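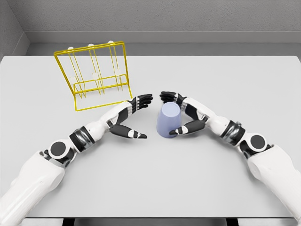

Five-finger hands vs parallel gripper on the cup rack task: controller comparison

Forum: Simulation and Control > Bimanual
11 replies

stala_rig
Posted 09:14

Opening a thread for this so that it stops filling up the calibration one. Task is the usual: pick up the upturned cup, get it onto a post of the yellow rack. Two arms, simulated, five-finger hands both sides. The baseline is the same arms with the Jedska two-jaw gripper model.

I ran 200 episodes per setup, same seeds, cup start position varied on the table, rack fixed. Two controllers: joint position with a low-gain PD loop, and Cartesian impedance at the wrist with the fingers left on position control.

Short version: impedance wins with the hands, position control wins with the two-jaw gripper. The gap in the second case is small and I would not defend it.

Most failures with the hands are at the grasp. The right hand comes in over the closed base with four fingers and brings the thumb across low on the near side. If the thumb arrives early it pushes the cup along the table before the fingers have closed. If it arrives late the fingers tip it.

mnakamura
Posted 09:41

What are you using for the contact patch on the fingertips? If they are single-point contacts, the comparison is unfair to the hand. The two-jaw model ships with flat pads and gets torsional friction more or less free.

Marcus Nakamura

stala_rig
Posted 09:58

Spheres on the fingertips, one contact each, torsional friction switched on with a small coefficient. Pads on the two-jaw as supplied. I take the point, but the cup doesn't spin in the failures I looked at. It slides or it tips.

tin_lid
Posted 10:20

Why is the left arm in this at all? Right hand can pick up the cup and the rack isn't going anywhere.

stala_rig
Posted 10:33

Reach. The rack is at the far left of the table and the cup starts right of centre. The right arm can get to the nearest post but the elbow ends up close to its limit and the last bit of the insertion is poor. So the policy is: right hand takes the cup, left hand waits open beside it, handover, left hand places. The left hand has its four fingers pointing across and the thumb low and well apart, so the cup can go in from the side.

dolores_e
Posted 11:02

I'd argue the handover is the wrong thing to be comparing then. You have two controllers, two end effectors and a transfer between them, and one success figure at the end. Split it into three: grasp, transfer, placement. Otherwise you can't tell which of them the impedance loop is helping.

Also the open left hand is very close to the right one at the waiting pose. On our set-up (Naltitz controller, older version) that spacing gave finger-to-finger contacts before the cup had moved at all. Check your contact log for left index on right index.

stala_rig
Posted 11:47

Split as suggested. Hands only, I haven't redone the gripper yet.

Grasp: impedance clearly better.
Transfer: impedance better, by less.
Placement: no difference I'd trust.

And yes, there are hand-to-hand contacts. 48 episodes out of the 200 under position control have at least one before transfer. Fewer under impedance. I had been filtering them out because I only logged contacts with the cup. My mistake.

mnakamura
Posted 12:05

Then part of your position control result is the waiting pose and has nothing to do with the controller. Back the left hand off along the forearm axis and run it again before drawing anything from it.

dolores_e
Posted 12:11

Disagree slightly. A controller that copes with a bad waiting pose is a better controller. I'd keep both sets and report both.

mnakamura
Posted 12:19

Fine if both are reported. The first post reported one.

tin_lid
Posted 13:30

Still not convinced the hands earn their keep. A plain tumbler is about the easiest thing you could give a two-jaw gripper. It is smooth, it tapers, it stands on its wide end. What is the success rate per hour of tuning?

stala_rig
Posted 13:52

Poor. The gripper took an afternoon. The hands took most of May.

The taper isn't as kind as you make out, though. With the cup upside down it gets narrower towards the top, so flat jaws squeezing near the closed base tend to ride up it. Low approach fixes that but then the jaws are near the table. With the hand, the fingers go over the base and hold it down, and the thumb can work lower on the side. That is the one place where I think the extra joints do something useful.

Stiffness, for anyone wanting to repeat it: 2800 N/m translational on the impedance loop, critically damped, fingers at default gains. I tried lower and the wrist sagged on the approach to the rack. Thumb closing is delayed by 6 control steps relative to the four fingers. That delay was found by sweeping it and I have no better reason for the value.

dolores_e
Posted 14:25

Is the thumb delay the same for both controllers? If it was swept under impedance only, position control is running with somebody else's timing.

stala_rig
Posted 14:31

Swept under impedance only. Will sweep again for position control.

mnakamura
Posted 14:40

While you're in there, change the fingertip contacts to a small patch of four points and do one run with that as well. If the sliding failures drop I'd like to see the numbers. I can send the geometry file.

Marcus Nakamura

stala_rig
Posted 14:44

Please do. Order will be: left hand backed off, thumb delay sweep, four-point fingertips, then the gripper again with the split figures. I'll post each one in this thread as it finishes.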